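Soins & hygiène > Peau, mains et pieds
4 réponses - 157 vues

Crème à l'urée sur les mains : combien de temps avant de voir quelque chose ?

radymyr_f
Bonjour à tous, je me lance. J'ai les mains dans un état lamentable depuis janvier, surtout les jointures et le côté du pouce droit. Ma pharmacienne m'a vendu un tube Clesstead à l'urée, j'en mets matin et soir depuis une semaine et franchement je ne vois aucune différence, à part que ça pique quand je viens de me laver les mains. Je bricole pas mal le week-end et je me savonne tout le temps, ça n'aide sûrement pas.
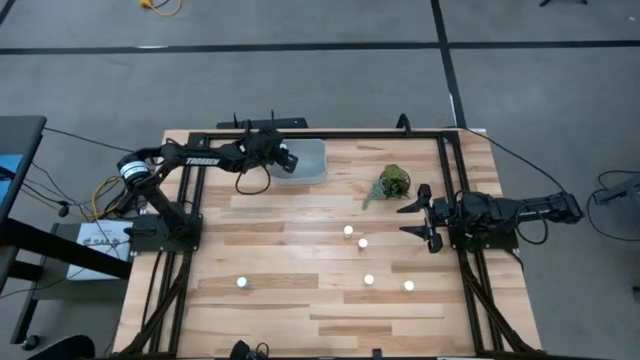 J'ai aussi un vieux pot de Lacson (la version grasse, qui sent un peu la cire) et je me demandais si je pouvais alterner, l'urée le jour et le gras la nuit. Ou bien c'est l'un ou l'autre ?

consol.pangilinan
Coucou ! Une semaine c'est court, moi il m'en a fallu presque trois. Et si ça pique c'est que tu as des petites coupures, évite d'en mettre dessus tant que ce n'est pas refermé ! Le gras le soir avec des gants en coton, je fais ça tous les hivers et je me réveille avec des mains de bébé (bon, presque). Change de savon aussi, prends un surgras sans parfum.

Jericho_T
Pas d'accord pour les gants. Chez moi ça macère, je les retrouve au fond du lit à 3 h du matin et j'ai les doigts tout fripés. Une couche fine de Lacson, on masse bien, dix minutes devant la télé et au lit. Pour l'urée, regarde le pourcentage sur le tube, les formules pour talons sont beaucoup trop fortes pour le dos des mains.

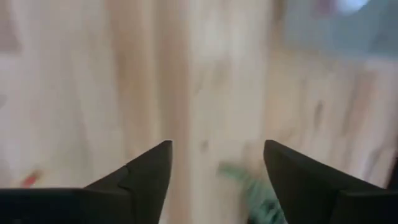 Vue rapprochée, pointes noires vers le haut.

radymyr_f
Alors j'ai vérifié... c'est marqué « pieds très secs » en tout petit derrière - je me sens bête. Je retourne à la pharmacie samedi. Consol, tes gants, tu les laves à chaque fois ?

consol.pangilinan
Tous les deux jours, à 60, sans adoucissant. Et Jericho, si tes doigts sont fripés c'est que tu en mets trop, une noisette pour les deux mains ça suffit largement !

Jericho_T
Une noisette, j'en mets déjà moins que ça. On n'a pas tous la même peau, c'est tout. Radymyr, si les crevasses saignent ou que ça devient rouge et chaud, va voir un médecin avant de racheter un tube.

206 partages
Classé dans : mains sèches, crevasses, urée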